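Notes for my half of the planning session, Monday, April 4, 2022
(Bonifacio Zabala goes first and will have covered the lease terms, so skip those!)

Say hello, thank Baltasar Marín for the room, and let folks find a seat. Then start with the budget sheet, since that is what most of them came for.

The arm is the part of the quote everybody looks at, and I did the same thing my first time through. With the Hofstetter quote I was so pleased with the number at the top that I never turned to page 11, where the cables, the mount and the spare fingers were waiting for me. Tell the Hofstetter story, but keep it short -- it can run away from me.

Walk through the lines slowly. Arm, gripper, cameras, table, training days, spares. Bravent and Plakard both quote spares separately, and Plulach folds them in, so please line them up the same way before you compare anything. I set aside 20 percent on top for the things we forget, and last October we spent almost all of it.

Then the small stuff, which I'm fond of. Cups, bowls, spoons. We budget $200 a year for tabletop items and people smile at that, but they do get used up, and you want a mix of shapes and materials from the first week. Ask the room what they would put on their own table, and give them a minute with it.

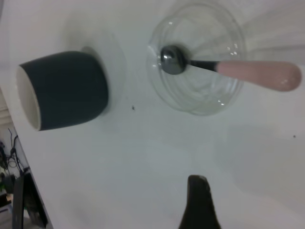 Tabletop work, with the pink-handled spoon out.

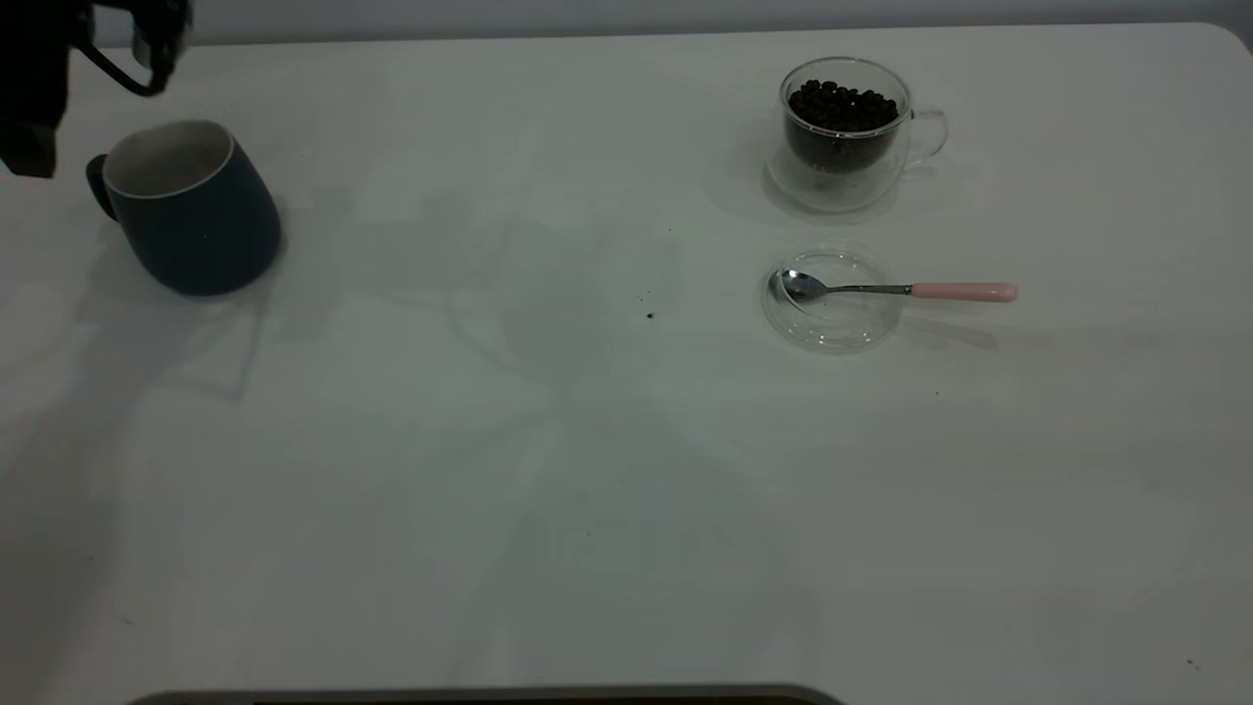

Should we buy the second gripper now or wait?
Wait until the first one has been running for 30 days, and keep the money for it on its own line so it doesn't wander off into something else.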